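# Recoger una mesita auxiliar: lo que sale de grabar las manos

En Desden llevamos desde julio grabando tareas domésticas desde la altura de los ojos, para que un robot aprenda a hacerlas a partir de lo que hacen las personas. El método es sencillo: 13 participantes, 35 tareas y unas 500 grabaciones, cortadas en tramos según lo que hace cada mano. De la parte dedicada a las mesas salen los consejos de esta página. 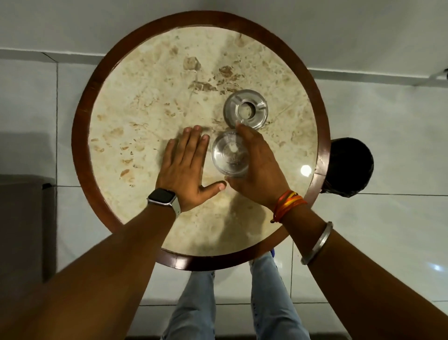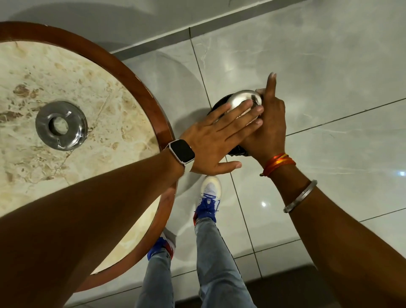
**Use las dos manos.** Al anotar los vídeos separamos la mano que agarra de la que acompaña o se apoya. En los tramos con ambas manos hubo menos correcciones del agarre.

**El vaso, antes que el paño.** Retire primero lo que pueda volcarse. Si lo coge por arriba, no meta los dedos dentro; por el lateral es más limpio, y al robot también le resulta más fácil.

**Mármol.** Paño de microfibra húmedo y jabón neutro. Ni vinagre ni limón. Seque enseguida, sobre todo junto al borde de madera, donde se queda el agua.

**Acero inoxidable.** Siga el sentido del cepillado y termine con un paño seco. Los reflejos confunden al sistema de visión: en las piezas brillantes el modelo falló el contorno en 19 tramos. Con luz lateral suave mejora, y de paso se ven mejor las huellas.

**Tapas en forma de cúpula.** Sujételas por los lados, con los dedos abiertos. Una sola mano encima resbala con facilidad.

**Suelo brillante.** Déjelo para el final.

El modelo entrenado con estos datos, Branari, ordena bien los pasos, pero todavía calcula mal la fuerza con el vidrio. La próxima tanda se grabará en Candovstead, con mesas de otras alturas.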